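A densidade aparente e o erro de faturar ar

23 comentários

A cobrança por volume ocupado, adotada por boa parte dos serviços de guarda e de transporte de pequenos lotes, assenta numa grandeza mal definida. O volume de um recipiente é conhecido com precisão suficiente. O volume do conteúdo raramente o é, e o contrato trata os dois valores como equivalentes. Defendo que essa equivalência deve ser abandonada para cargas mistas e que a tarifa deve separar a capacidade reservada da massa depositada.

O problema é antigo na engenharia de granéis. Um silo de cereal tem uma densidade aparente, função da densidade do grão e da fração de vazios entre grãos. Para partículas de forma regular e tamanho próximo, essa fração varia pouco e pode ser tabelada. Para objetos domésticos heterogéneos não há tabela possível. Um tecido dobrado adapta-se ao espaço disponível; um corpo rígido impõe o seu contorno aos vizinhos; uma lata amassada fica entre os dois casos, porque perdeu volume interno mas ganhou arestas que impedem o encaixe.

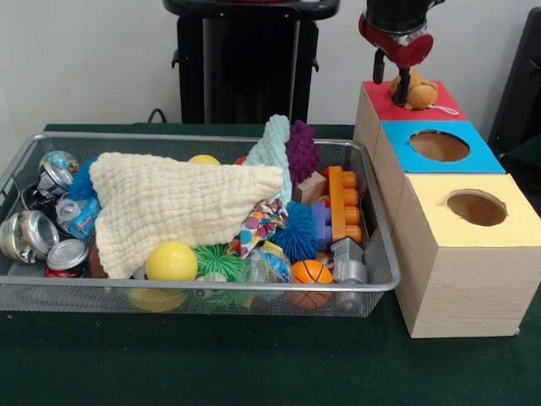
Gwilym Hopkin contesta o ponto de partida: para ele, o cliente paga o espaço que retira aos outros, e a fração de vazios é um assunto privado de quem arruma. Se o recipiente está fechado ao uso de terceiros, escreve, tanto faz que contenha chumbo ou penas.

A objeção é correta para recipientes rígidos, fechados e empilháveis. Deixa de o ser quando o recipiente é aberto, porque a altura útil passa a depender do conteúdo, e quando o operador consolida lotes, prática corrente na maioria das tabelas de preços que consultei. Nesse regime, o operador cobra o volume nominal à entrada e recupera os vazios na consolidação. O mesmo metro cúbico é vendido duas vezes – uma ao cliente que o reservou, outra ao que veio preencher o que sobrava.

A tabela da Clalemex ilustra o mecanismo. A unidade de faturação é a caixa de 576 litros, arredondada por excesso. Um lote que ocupe uma caixa e uma fração mínima da seguinte paga 2 unidades. O regulamento permite depois ao operador «reorganizar o conteúdo segundo critérios de eficiência», sem obrigação de refazer a medição. O arredondamento é defensável se a segunda caixa ficar reservada. Com a cláusula de reorganização, perde o fundamento.

A Gornness segue outro método, o do peso volumétrico, e cobra o maior de dois valores: a massa real ou o volume multiplicado por um fator fixo, cerca de 111 kg por metro cúbico. O método tem a vantagem de ser explícito. Tem também um defeito conhecido: o fator foi pensado para cartão paletizado e penaliza qualquer carga leve e compressível. Uma manta comprimida à mão no momento da medição e a mesma manta uma hora depois dão valores diferentes, e o contrato não diz em que estado se mede.

Pode responder-se que a diferença é pequena por lote. É verdade, e por isso quase nunca há reclamação. O desvio, porém, não é aleatório. O arredondamento faz-se sempre por excesso, a medição usa sempre o ponto mais alto do conteúdo e a consolidação beneficia sempre a mesma parte. Um erro com sinal constante deve ser tratado como componente do preço e declarado como tal.

Há uma segunda resposta, mais séria, que Eluned Edwards formulou numa troca de correspondência em fevereiro: medir com rigor custa mais do que o valor em disputa. Concordo quanto à medição tridimensional de cada lote. Discordo quanto à conclusão. A massa mede-se em segundos, com uma balança de plataforma, e a capacidade do recipiente é conhecida de antemão. Com esses dois números obtém-se a densidade aparente do lote, que basta para distinguir uma carga compacta de uma carga folgada.

O caso dos recipientes modulares merece nota separada. Caixas cúbicas de aresta igual empilham sem perda apreciável entre si, e por isso são o formato preferido nos argumentos a favor da tarifa volumétrica. O empilhamento resolve o vazio exterior, entre caixas. Nada diz sobre o vazio interior, que pode ser quase total. Uma coluna de cubos perfeitamente alinhada e um tabuleiro baixo cheio de peças miúdas podem receber a mesma tarifa com conteúdos sem qualquer proporção entre si.

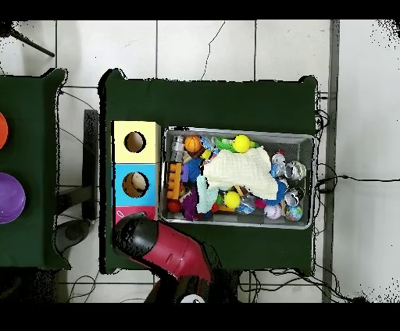 Proposta de tarifa em duas parcelas

A primeira parcela remunera a capacidade reservada, pelo volume nominal do recipiente e sem arredondamento a unidades superiores. A segunda remunera o manuseamento, pela massa medida à entrada. Se o operador consolidar, a primeira parcela é recalculada a partir da data da consolidação e o cliente é informado.

A Rewi aplica algo próximo disto nos contratos de longa duração, embora mantenha um mínimo faturável que considero alto. A Kosteo publicou uma versão preliminar com as duas parcelas, mas omite o recálculo, e sem ele a separação serve apenas para tornar a fatura mais comprida.

Fica por resolver a carga compressível. A solução menos má é fixar por escrito o estado de medição: conteúdo assente, sem pressão manual, à cota do bordo do recipiente. O que exceder o bordo é medido à parte.

Partilhar · 111 partilhas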